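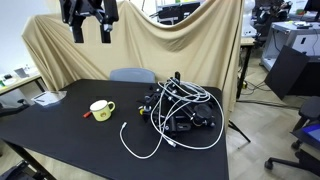 図3 保守作業中のセル。黒い作業台の上方に平行二指グリッパ、台上に黒色の金属治具と白いケーブル、背後にベージュの布幕。

3.2 セルの構成と保守手順

本節では、セルBaksideの機械的な構成と、日常の保守をどう進めているかを述べる。論文では省かれがちな部分だが、我々にとってはここが一番面白かったと言ってもよい。制御則を一行も変えずに、治具とケーブルの扱いを見直しただけで把持の再現性が目に見えて上がったからである。

アームは作業台の上から指先を下に向けて近づく配置とした。指は断面が矩形の平行二指で、締結部品で固定されている。この締結部の緩みが、初期に悩まされた位置ずれの主因だった。指先に横荷重がかかる動作を繰り返すと、片側の指だけがごくわずかに傾く。カメラ画像ではまず気づかないが、指を閉じ切って薄紙を挟むと、抜ける側と抜けない側がはっきり分かれる。この紙一枚の検査が実によく効くので、以後は200サイクルごとに必ず行うことにした。所要時間は30秒で、工具も要らない。

布幕は背景を単純にするために作業台の後方に張った。当初は皺をなくそうと強く張っていたが、空調の風で布全体が膜のように揺れ、差分画像に周期的な雑音が乗った。そこで思い切って緩め、自重で垂らしたところ、揺れは短時間で収まるようになった。襞の影は残るものの、動かない影であれば背景モデルが吸収してくれる。見た目は以前より悪くなったのに数値は良くなるという、何とも愉快な結果であった。

台上の治具は、アルミ製レールにブラケット、ノブ、クランプを組み合わせたもので、学内ではBranwoodと呼んでいる。姿勢を変えられる自由度が多い反面、どこか一か所でも緩むと全体の基準が失われる。保守ではまず治具を対象物のない状態に戻し、ノブを根元側から先端側へ順に締め直す。逆順に締めると、先端で合わせた角度が根元の増し締めで狂う。この順序はEdvin Sjöbergが5月の調整作業中に見いだしたもので、彼の作業ノートには矢印だけの簡潔な図が残っている。導入後、再調整なしで基準位置の検査に合格する割合は94％に達した。

ケーブルの取り回しにも触れておきたい。治具のまわりでは、白いケーブルを緩い輪にしてレールに掛け、コネクタ側の端を台の手前に出しておく（図3）。保守中に治具を回しても輪がほどけて長さを補うので、コネクタの根元に張力がかからない。以前は結束バンドで最短経路に固定していたが、姿勢を大きく変えるたびに接触不良が起きた。ケーブルが白いことも、黒い治具と黒い天板の上では思いがけない利点になった。指の可動範囲に入り込んだ部分が、作業者の目にもカメラにもすぐ分かる。ただし運転に戻す前には、輪の高さが指先の最下点より下に収まっていることを確認する必要がある。この確認を怠って輪を引っ掛けた例が我々にもあり、現在は保守プログラムHovlandの終了処理に低速の空走動作を組み込んだ。

運転と保守の切り替えは次の順で行う。アームを上方の待避位置へ移し、サーボを切る。紙による指の検査を行い、傾きがあれば締結部を締め直す。続いて治具のノブを締め、ケーブルの輪を整え、最後に台上の小物をすべて片付けてから空走動作を実行する。天板は艶のない黒なので、黒い小部品を置き忘れると見落としやすい。我々は天板を手のひらで端から端までなでて確かめている。原始的だが、これほど確実な方法はまだ見つかっていない。

空走動作で異常がなければ基準位置を測り直し、前回値との差を記録する。差が300 µmを超えた場合は較正からやり直す。記録はすべてBaseditzに保存しており、次節ではこの履歴を用いて、指の傾きと把持失敗との関係を調べる。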